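Section 6. Comparing Two Grippers on Shelf Picking

Before you start

By this point you should have the Gokness controller bolted down, the arm homed, and the Muvavis camera talking to the software (Sections 3 through 5). If any of those is still giving you trouble, please go back and sort it out first. A comparison done on a shaky set-up will cost you an afternoon and leave you with numbers you can't use.

This section walks you through a side-by-side trial of the two grippers that ship with the full kit, the Prantl two-finger and the Prurkine suction-and-finger combination. The trial uses light, soft packets standing in open-top bins, the sort of thing you find on a snack shelf. We like this task for a first comparison. Soft packets bend, slide against each other and catch on the lip of the bin, and so they show up differences between grippers that a wooden block would hide completely.

You can of course compare grippers we don't make. Skip the parts about quick-change plates and enter the jaw measurements by hand under Tools > Custom Gripper.

What you will need

Both grippers, with their quick-change plates fitted
One Muvavis camera on the head mount, and its headband adapter
Three or four clear plastic bins with straight sides
A good supply of packets, all of one kind to begin with
A small kitchen scale
The air line and regulator (Prurkine only)
A shelf you can set at two heights

The heaviest packet should weigh no more than 225 grams. Both grippers will lift more than that in a straight vertical pull, but the limits in this section assume a tilted pull over the front lip of a bin, and that is a much harder thing to ask of them.

6.1 Mounting the first gripper

Start with the Prantl. It has no air line, so you'll have one less thing to think about while you are learning the routine.

1. Press Park on the controller and wait for the steady green light.
2. Turn the collar on the wrist to the left until the two white dots line up.
3. Push the gripper plate straight in until you hear it click. If it goes in crooked it will still click, I'm sorry to say, so look at the gap all the way around the collar as well.
4. Turn the collar back to the right, hand tight only.
5. Plug in the short gray cable and tuck the slack under the wrist clip.
6. On the screen, choose Grippers > Detect. The name should appear within a few seconds.

CAUTION: Keep your fingers out of the jaws from step 5 onward. The gripper opens fully as soon as it gets power, and then closes once to find its zero.

Note: If Detect brings up "Unknown device," unplug the cable, wait for the light to go out, and try again. Firmware older than August does not recognize the newer Prantl plates at all. Update it from the Service page before you go any further.

6.2 Setting the force and the opening

People tend to rush this part, and we'd gently ask you not to. Two grippers can only be compared fairly if each one has been given a fair chance, and a grip force that suits one will very likely crush or drop a packet with the other.

1. Put a single packet on the table, lying flat.
2. Set Opening so the jaws clear the packet with a finger's width on each side.
3. Set Force to 12 on the controller scale. This is a starting point and nothing more.
4. Run Close, then Lift, then Hold.
5. If the packet slips, raise Force by one step and try again. If the packet is creased when you put it down, lower Force by one step.
6. When you get five clean lifts in a row, press Save to Gripper.

The setting is stored in the gripper itself, so you can swap back and forth later without typing it in again.

For the Prurkine, do the same thing but set the air first. Open the regulator slowly until the cup takes hold of the packet and keeps it while you tug lightly at a corner. Crinkly film leaks a lot of air. You'll hear a hiss, and a little hissing is fine. The fingers on the Prurkine only steady the packet, and their force should stay at the lowest setting that touches.

6.3 Setting up the camera

The Muvavis camera does two jobs in this trial. On the arm's head mount it watches the grippers at work. On the headband it records a person doing the same pick by hand, and that recording becomes the reference you measure both grippers against.

1. Fit the camera to the headband adapter and tighten the thumbscrew.
2. Put the headband on and stand, squat or sit the way you normally would in front of the shelf.
3. Look at the front row of packets and open the preview on your phone or laptop.
4. Tilt the camera down until both hands are in view when they reach the bin. With most people this takes more tilt than they expect.
5. Set Frames per Clip to 2000 and Exposure to Shelf.
6. Lock the tilt with the small lever and write down the number it points to. You will set the head mount to the same number afterward.

Wide bins and low shelves are the hardest cases for the camera, and the low shelf is where we would spend the extra few minutes. Your own knees may come into the bottom corners of the picture when you get down to it, and so may a cart or a basket if you have one with you. Leave them in. The software only looks at the area you mark in step 3 of the next part, and moving your body into an odd position to keep the corners tidy will change how you reach.

CAUTION: If you are recording in a store or anywhere with other people about, ask first, and stop the recording whenever somebody steps up to the same shelf.

6.4 Recording the hand reference

1. Choose Reference > New and give it a name you'll recognize next week.
2. Press Record and look at the shelf for a slow breath or two before you move.
3. Pause on the preview and drag the marked area over the front row of the bin and the space just in front of it.
4. Press Resume and reach for one packet. Use one hand or two, whichever comes naturally.
5. Bring the packet forward over the lip, lift it clear, and hold it still for a moment.
6. Press Stop. Repeat with the next packet until you have the number your test sheet calls for. 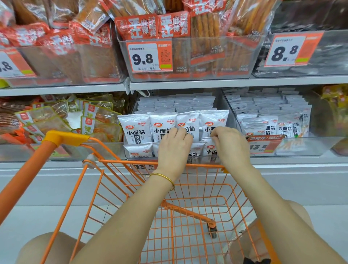 Figure 6-2. Two-handed reach over the cart to a white packet in a lower-shelf bin, as the head camera has it.

When you play your clips back, look at three things in particular: where the fingers first touch the packet, how far it leans before it lifts, and what the packets behind it do. Mark the moment of first touch with the T key. The software fills in the rest, though you may want to nudge its guess for the lift by a frame or two.

Signs and price tags on the shelf edge sometimes get picked up as packets, especially the bright ones. If you see a box drawn around a tag, click it once and choose Ignore. The same goes for a bracelet or a watch on the wrist, which can pull the hand marker off to one side. Choose Ignore there too and the marker should settle.

6.5 Running the trial

Now move the camera to the head mount, set it to the tilt number you wrote down, and fill the bins again so they look the way they did at the start of your reference.

1. Choose Compare > Two Grippers.
2. Pick your reference from the list.
3. Enter 192 for Total Picks. The software splits these evenly between the two grippers and the two shelf heights, and asks you to refill the bins and change the gripper when it needs you to.
4. Press Start, and step back behind the line on the floor.
5. After each block, pick up any dropped packets and set aside the ones that are torn or badly creased. A damaged packet behaves like a different object altogether and shouldn't go back in.

You don't have to sit there for the whole run, but please stay within sight of the stop button. Do stay close for the first block with each gripper — if a force setting is off, that's where it will show.

Note: Resist the temptation to change the force halfway through. If you really must, stop the trial, save the new setting, and begin that gripper's blocks over again. The earlier blocks stay in the log under Set Aside.

6.6 Reading the results

The summary page gives each gripper a line for clean picks, double picks, drops and misses, with a separate line for each shelf height. Look at the heights separately before you look at the totals. In our own workshop the Prantl has tended to do well on packets that stand upright with a bit of room at the sides, and it struggles once they are pressed tight together. The Prurkine gets into a full bin more easily and is more likely to bring a second packet along with it. Your packets may tell you something different, and if they do, believe your packets.

Click any line to see the clips behind it next to the hand reference. Watching a drop beside a hand doing the same pick without trouble is often the quickest way to see what went wrong. Usually the gripper came in too high, or pulled straight up before it had tilted the packet free of the lip.

If both grippers score poorly on the low shelf, check the approach angle under Arm > Reach first. The default comes in from above, and a second shelf overhead leaves very little space for the wrist. Choose Front Low and run one short block again.

To keep the results, press Export and choose Sheet or Sheet with Clips. The second one makes a very large file.

Section 6 last revised 4 December 2023. For swapping finger pads and suction cups, see Section 7.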